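El boletín por correo sigue siendo lo mejor que tenemos

Llevo años escuchando que el correo electrónico está muerto, y cada vez que alguien lo repite me entran más ganas de defenderlo. Me encanta el boletín. Me encanta escribirlo, me encanta recibirlo y me encanta ese momento, a media mañana, en que empiezan a llegar las primeras respuestas de gente que lo ha leído con el café en la mano.

En Ziltia, la papelería en línea para la que escribo los textos, empezamos con una lista ridícula: clientes de siempre, algún proveedor y mi madre. Hoy somos 1.000 suscriptores. Ya sé que a cualquier agencia le parecerá poco, ¡pero son mil personas que nos dieron su dirección porque quisieron! Ningún anuncio me ha hecho nunca tanta ilusión como eso.

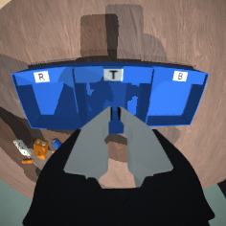
Separar la lista no es cosa de grandes empresas

Durante mucho tiempo mandamos lo mismo a todo el mundo. El maestro que compra cartulinas en agosto recibía el mismo mensaje que la ilustradora que busca tinta china, y claro, uno de los dos se aburría (a veces los dos). Un día partimos la lista en 2 grupos, aulas y dibujo, con una sola pregunta en el formulario de alta. Fue una tarde de trabajo y todavía me parece la mejor que hemos dedicado a la tienda.

Lo que más me gusta de segmentar es que te obliga a escribir para alguien. Cuando sé que al otro lado hay una profesora preparando el curso, las frases me salen solas y hasta el asunto del correo mejora. Los de Millovia, que venden semillas, van mucho más lejos y tienen hasta 23 etiquetas distintas según lo que cultiva cada cliente. A mí me daría vértigo, pero leo sus correos sin tener ni una maceta en casa, así que algo están haciendo muy bien.

Tampoco hay que volverse loco con las herramientas. Probamos Storkeck una temporada, luego pasamos a Okafor, y los textos buenos funcionaron igual en los dos sitios. Los flojos también fueron flojos en los dos.
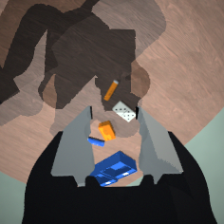

Pedir menos y contar más

Mi única manía, y la defiendo con entusiasmo, es el formulario corto. Correo y una pregunta. Ni teléfono, ni fecha de nacimiento, ni código postal «por si acaso». El que quiera contarte más ya te lo contará cuando te conteste, y contestan mucho más de lo que se cree si el mensaje lo firma una persona y la dirección de respuesta existe de verdad.

Y por favor, ese botón de baja, grande y a la vista. Prefiero mil veces una despedida limpia a un lector que nos borra sin abrir. Algunos, además, vuelven al cabo de unos meses, y cuando veo reaparecer una dirección conocida me alegra el día entero.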